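Stono pick cell dropping sponge slices after filter change
Posted 2019-09-22 by Jui-lin Chu
Filed under: Packaging & Bakery > Pick and place > Maintenance

jchu_ultuvham
I look after a single-arm Stono cell at Ultuvham. It picks cut sponge off a dark infeed belt and puts it in trays, vacuum bellows cups, Dreltgate controller. I changed the vacuum filter on Friday and went over the cups while the guard was open. Since then it drops slices, mostly the airy ones out of the middle of a block. The pieces with some crust on them are fine.

Cups are 63 mm, same as before. Cycle time hasn't been touched. Vacuum reads lower than it used to but it's not alarming. What would you check first?

hollowshaft
Filter seated properly? On those the bowl will thread on slightly crooked and still feel tight. Run the pump with a blanked cup and watch the gauge. If it won't pull down to your old number you've got a leak upstream and can stop looking at the cake.

jchu_ultuvham
Blanked reading was a bit low. Took the bowl off, the O-ring had a crumb under it. Cleaned it and put it back and the blanked reading is normal now. Still dropping, maybe half as many as before.

Gaz_T
Vacuum is the wrong way to pick sponge. It's full of holes. You're running a crumb vacuum that sometimes lifts cake. Get the Nugroho soft fingers and be done with it.

hollowshaft
Gaz, the cell ran fine until Friday. He doesn't need a new gripper to fix a maintenance job.

Gaz_T
He'll be back in December with the same thread. Filters clog faster every time the mix gets drier.

pmarsden
We run both. The fingers pick well but they squash the sides on anything tall, and you have to pull them off for washdown. I'd keep the cups. Did you swap any of them while you were in there? New cups are stiffer for the first few shifts and your pick height will be off. Ours needed 4 mm more on the approach.

jchu_ultuvham
Yes, I swapped two. Didn't touch the pick height.

Gaz_T – they bought the cell, I only keep it running. Fingers aren't in my budget.

I want to sort out the pick points before I touch the height again. Been handling some sponge to get a feel for where it gives, whole block against cut slices, and stood up against lying flat. A press on the cut face marks it a lot sooner than a press on the crust.

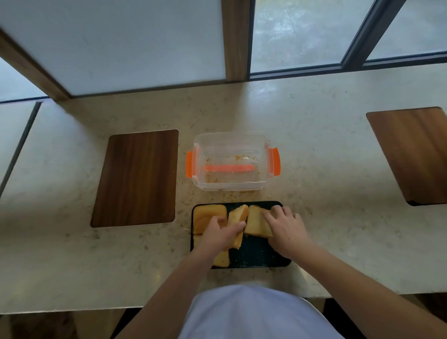
Sponge on the black tray, one block and cut pieces together.

pmarsden
Good idea. I'd move the pick point toward the crust side if your vision gives you an orientation. Golden on black should be easy for it.

hollowshaft
Before moving anything, put the new cups all on one side or all on the arm together. Mixed stiffness on one head will tilt the slice and you'll chase it all week. Then lower the approach 1 mm at a time with the arm in slow, someone on the pendant, and run 200 picks at each height.

jchu_ultuvham
Put the full set of new cups on and came down 3 mm. 39 drops in the first 200 picks before I started lowering, two in the last 200. Blanked reading holding.

pmarsden
Write the height on the door so the next bloke sees it.

Gaz_T
Two is still two. See you in December.

jchu_ultuvham
Height's on the door. I'll check the filter again on the next washdown and post the gauge reading.

Recent in Pick and place
Dreltgate pendant loses jog speed after restart
Washdown covers for the Stono wrist, which ones last?
Nugroho fingers on cream-filled product
Infeed belt tracking to the left, new rollers
Bellows cups: silicone or nitrile for dry bakery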